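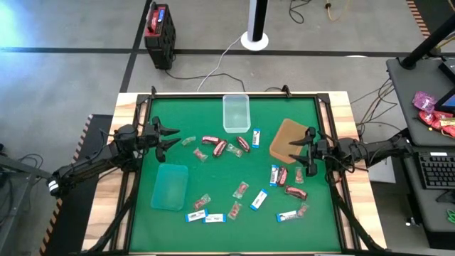 Start layout, sorting task. Snacks on the green mat, three containers, both arms open.

How much should I shuffle the objects between demos? Sorting task, two arms

Posted by Ghazal Azimi

Quick one, hopefully. We're collecting teleop demos for a sorting policy. Two arms, one mat, three kinds of snack (white bars in blue and white wrappers, red chocolate bars, little clear packets with a red or pinkish candy in them). Each kind goes in its own container: clear one, teal one, orange-brown tray. Photo is a typical start.

Plan was 1,000 demos. We've got 52 so far and I've already had two people tell me opposite things.

Person one: scatter everything differently every single time, move the containers too. Person two: keep the containers put, only shuffle the snacks, otherwise it never learns anything with a small set.

Also the clear packets. On the wrist cameras they pretty much vanish against the clear container. Do I drop them, or swap the container for a coloured one?

And does it matter which arm does what? At the moment the operator just grabs with whichever is closer. Running the whole thing through Flotora if that changes the answer. Thanks, sorry for the rush, booking on the bench ends in May.

Rostam Zarei

Did nearly the same job last year, with tea bags and sachets. Some of this will be specific to our arms so take it with salt.

Containers: move them, but not at the start. We did the first couple hundred with the containers fixed, trained, checked it could do the basic pick, then started sliding them a hand's width or so, then swapping places. If you swap places from demo one you can't tell whether it's failing at picking or failing at choosing. Very annoying to debug.

Snacks: shuffle every time, yes. But watch how your operator shuffles. Ours had a habit, everything ended up in a neat fan with nothing touching. Policy was great until two sachets overlapped, then it just hovered. Make sure you've got pairs side by side, ones standing up, a few half under each other, some right up by the edge of the mat. You've already got a couple of bars lying together at the bottom left, more of that.

Which arm: pick a rule and write it down. "Whichever is closer" is fine at the sides and a mess in the middle, because one operator goes left and the next goes right and the model averages them. We drew a line down the centre. Left arm never crosses unless it's a handover, and handovers got their own label.

Clear packets, I'd keep them. They're the hard case so you want them in there. Swap the container though, any solid colour that isn't green. Or leave the clear one and put the bars in it, packets go in the teal. Costs nothing to try.

Last thing, log the failed grasps. Don't delete them. If the operator drops one and picks it up again thats the most useful clip of the day, keep the whole thing in and tag it. What we cut was long pauses. Somebody stops to scratch their nose and now you've taught it to wait.

Vojtěch Rusnák

just do 2,000 and don't worry about it. more data fixes most of it imo. clean the desk up a bit too, spare packets lying off the mat and it might go for those if your overhead cam sees them

Saeed Tehrani

Disagree with Vojtěch on the 2,000, we went that way at Kurkalport and half of it was the same demo over and over. Rostam's right on the arm rule.

Only adding: rotate operators. We had 2 people doing everything and you could tell from the motion which one trained it. Also check the colour on your wrappers under evening lights, shiny dark red went nearly black for us after 5 pm and we had to redo a batch. Fixed lamp over the mat, blinds down, same exposure setting every session. Write the exposure in the log becuase you will forget it.

Agree on the spare packets, put them in a drawer.

Ghazal Azimi

Cheers all. Going with fixed containers for the first 200, centre line for the arms, packets into the teal. Spares are going in a drawer tonight. Will post back once the first training run's done.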